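Equipment planning for hand-held gripper work

Equipment planning for hand-held gripper work is the process of deciding what to buy, in what quantity and in what order, before people begin recording manual tasks with gripper tools. It is usually handled as part of a robotics project's yearly budget.

Scope

A plan normally covers the grippers, spare finger pads, charging and storage, and the household goods used in the tasks. Operator time is budgeted separately. In the Drelier project, planned by Jeanine Boersma, goods were left out of the first draft and added in April.

Quantities

Two-handed tasks need a pair of grippers for each operator. Drelier ordered 20 grippers and held five in reserve. Finger pads were bought as a consumable, in a single lot of 200, from the supplier Grastov. Lies De Smet, who kept the stock list at the Dollenari site, recommended ordering pads and pivot hardware together to save on shipping.

Task goods

Cartons, pouches and open boxes cost little but take up shelf space. Packing tasks call for items of different sizes and stiffness, and for a container wide enough to take a gripper from either side. Work in ordinary bedrooms needs no bench or table, and the bed serves as the work surface.

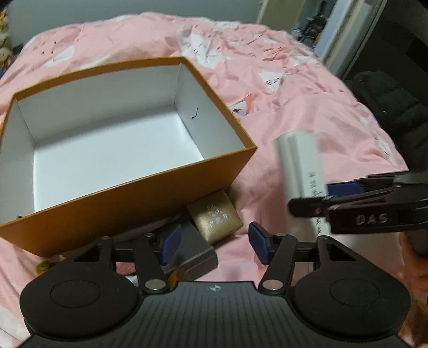

Review and reordering

Stock is checked against the plan at fixed points in the year. The Dollenari list closed on 9th July with around 374 separate items, including spares. Worn pads are written off when replaced, and grippers are carried over to the next budget.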